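Why Does a Soccer Game Last Longer Than 90 Minutes?
Sports questions for young readers
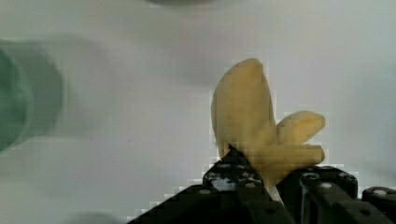 Black angular shapes and small white screw heads, seen very near.

Maybe you have watched a soccer game on television and noticed something strange. The clock shows 90:00, but the players continue to run. Then a person at the side of the field lifts a board with a bright number on it, for example 4. What is this number, and who decides it?

The clock that never stops

In basketball, the clock stops when the ball goes out or when there is a foul. In soccer the clock is always running. It runs when the goalkeeper is walking slowly to take a goal kick. It runs when a player is lying on the grass and the doctor comes. It runs also when eleven players are hugging each other in the corner after a goal.

So in each half of 45 minutes, a part of the time is lost. The referee gives this time back at the end of the half. We call it added time, or stoppage time.

What does the referee count?

The referee adds time for things such as these:
– a player is hurt and must be looked at
– one player goes off and another comes on
– somebody gets a yellow or a red card
– a team celebrates a goal for a long time
– a team wastes time on purpose
– the players stop for a drink because the day is very hot

Normal throw-ins and goal kicks are part of the game, and the referee does not usually add time for them.

A small calculation

Let us take a game between two youth teams, Rollthorpe and Clekach. In the second half, one player hurts his ankle, and he needs help for 120 seconds. There are two goals, and the celebrations take 90 seconds together. The changes of players take 88 seconds.

120 + 90 + 88 = 298 seconds

There are 60 seconds in one minute, so 298 seconds is almost five minutes. The board will probably show the number 5.

Can the game go on even longer?

Yes. The number on the board is the smallest time that will be played. If a player is hurt during the added minutes, the referee can add more. But he or she cannot make it shorter. When the board says 5, both teams will get five minutes.

There is one more special case. If a penalty kick is given at the very end, the referee must let the team take it, even if all the time is finished.

Asking a referee

Necati Canpolat has been a referee for 19 years, mostly in the Husar youth league. We asked him how he remembers all the stops.

"I wear two watches," he told us. "One is always running. The other I stop when the game stops. At the end I look at the second one, and I see how much we lost. When I was new, I forgot to start it again, and the coaches were shouting at me the whole half."

In his league, the children under 12 play shorter halves, but the rule for added time is the same.

Words to know

Half: one of the two parts of a game.
Referee: the person who makes sure that the rules are followed.
Fourth official: the helper who holds the board.
Extra time: this is a different thing! It is two more periods of 15 minutes, played in some cup games when the score is equal.

Try it at home

Watch one half of a game with a pencil and a watch. Write down how long each stop takes, then add your numbers before the board goes up. Were you close to the referee?

Text: Na-rae Hong
25/04/2023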